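Categoria: Casa, consumo e cultura material

3. Onde se guarda a mesa de jardim: notas sobre o plástico doméstico e o inverno

Junho de 2020, por autor convidado

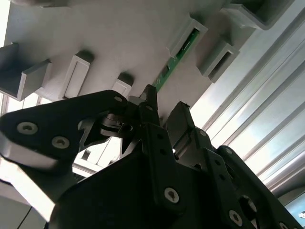
Figura 1. Painel de plástico cinzento-claro visto por baixo, com encaixes ocos moldados na mesma cor.

Porque é que tanta gente deixa o mobiliário de plástico na rua o inverno inteiro?

Pelo que ouvi nas conversas, a falta de sítio pesa muito mais do que o desleixo. As pessoas sabem que o sol e a geada estragam o plástico, mas a arrecadação já está ocupada com bicicletas, malas e a árvore de Natal, e a mesa acaba encostada ao muro com um oleado por cima.

3.1. Como cheguei a isto

Confesso que este capítulo não estava no plano! Eu andava a estudar as varandas de Brasitbridge (o bairro novo, o que fica do lado de lá da ribeira) e queria escrever sobre plantas. Só que em todas as casas a conversa fugia para o mesmo: a mesa, as cadeiras, a caixa das almofadas, e o que fazer com aquilo tudo em outubro. Ao fim da terceira visita desisti de puxar o assunto para os gerânios e deixei as pessoas falar.

Fiz as entrevistas em maio, quase todas por telefone, e fiquei com 9 agregados que aceitaram mostrar-me também as contas. É pouco, bem sei, e não pretendo generalizar para o país. Mas deu-me um material riquíssimo, cheio de pequenas teimosias que um inquérito nunca apanharia.

3.2. O que se gasta e o que se guarda

Num dos casos, o conjunto de exterior tinha custado 900 euros, comprado à Stilivine numa altura de saldos, e a família falava dele como quem fala de um carro: lavava-o com sabão neutro, tinha a fatura numa mica, discutia quem podia arrastar as cadeiras. Noutro caso a mobília vinha de uma tia, ninguém sabia a marca, e era precisamente essa que estava impecável (guardada na marquise, atrás da máquina de secar). O preço, portanto, explica-me pouca coisa. O que parece contar é haver um lugar certo para onde o objeto volta todos os anos.

Houve ainda uma casa que gastou 3000 euros a fechar metade do terraço só para ter onde arrumar. Fiquei de boca aberta quando vi o orçamento, mas a dona da casa defendeu a despesa com unhas e dentes, e a verdade é que o espaço serve agora para tudo: vasos, ferramentas, as botas do miúdo.

3.3. Desmontar ou não desmontar

Aqui as opiniões dividem-se a sério. Os que desmontam gabam-se do espaço que poupam. Os que não desmontam têm medo de partir os encaixes, e contaram-me histórias de peças que, passados uns anos, já não entram à primeira e precisam de uma martelada (com um pano por cima, dizem sempre). O folheto da Vokis que um dos entrevistados me leu ao telefone manda limpar a poeira das juntas antes de voltar a montar, conselho que ele próprio admitiu nunca ter seguido.

Eu, que sou do grupo dos preguiçosos, tenho a minha mesa montada o ano inteiro debaixo da escada. Digo-o para que o leitor conheça o meu viés.

Fica por tratar a questão do amarelecimento, que os entrevistados de Poulain descrevem de maneira muito diferente dos de Brasitbridge, talvez por causa da orientação das fachadas. Volto a ela na secção 4, com as notas das varandas viradas a sul.

Contacto | © 2020 Cadernos Poulain | Voltar ao topo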